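Changing the disks in my old storage box
2nd March

I was postponing this work since last May. My storage box at home, which I call Dogbe, keeps all the family photos and also the scans I make for my translation clients. It was almost full, and one of the disks had started to give me warnings in the night. The warnings were small, but they came every week, and I do not like to wait until a small warning becomes a big one.

My friend Carolina Seixas lent me a spare 1 TB disk from her office at Flovamley. She told me to test it first, so I let the long test run on my desktop computer. It took 12 hours and found no errors. I wrote the date on a piece of tape and put it inside the door of the cupboard, where I keep all such notes.

Before touching anything, I made a complete copy of Dogbe to another place. I have 1050 folders there (many of them are badly named, this is my fault) and I opened a few from different years to be sure the copy was good. Only after this I switched the box off and pulled out the power cable.

I learned some things about the slots. A disk must go in straight. If you hold it at an angle, it will touch the guide on one side and stop halfway, and then it is easy to push too much. I prefer to let it rest between the two guides first, and only then push slowly until I feel the connector. Also, I always read the label before the disk goes in - later it is hidden, and you have to pull it out again only to know its size. I keep the serial numbers in a small notebook, with the slot written next to each one.

The rebuilding of the data was slow. After the first evening it was at 38 percent and I went to sleep. The temperature stayed normal and the fan was not louder than before, so I did not worry too much.

One more thing I would like to say about screws. Mine came in a bag together with the screws of a bookshelf, and I lost a good part of the morning with them. Now they live in a jam jar with a label.

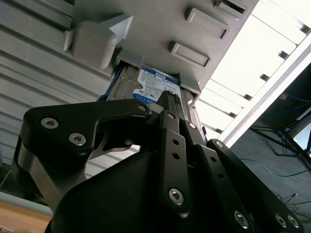

What I will do next

I want to delete the double photos, and after that give the folders proper names. Carolina suggested a program called Ileo for finding the doubles. I have not tried it yet, but I will write here when I do.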